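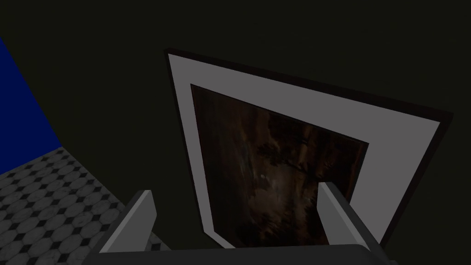
Chapter 4
Starter Motors and the Cranking Circuit

If you have ever turned the key on a cold January morning and heard one tired click from somewhere under the hood, you already have a feeling for what this chapter is about. The starter motor spends nearly its whole life doing nothing at all, and then for a second or two it is asked to work harder than any other electrical part on the car. It draws more current in that moment than the headlights, the blower and the radio put together, and it has to do so through cables and connections that have been sitting in road salt and engine heat for years.

We will begin with the parts themselves – the motor, the solenoid, the drive gear and the heavy cable that feeds them – and then follow the current from the battery to the starter and back again through ground. Please don't skip the ground side! Students love to test the positive cable and call it a day, and a good many healthy starters get replaced that way.

The bench work uses the Trallard 188, a plain gear-reduction unit that comes apart with ordinary hand tools and goes back together without much fuss. If your shop has the older Tindall direct-drive starter instead, you can still follow along, though it is heavier and the brushes sit differently in the end plate. Tronditz sells a brush kit for either one.

Before you start, you should be able to:

Read a voltage drop with a digital meter
Disconnect and reconnect a battery safely
Find the starter relay on a wiring diagram

4.1 What the Solenoid Does

People often think of the solenoid as a simple switch, and it is a switch, but it has a second job too. As its plunger moves, it pulls a lever that slides the drive gear forward into the ring gear on the flywheel.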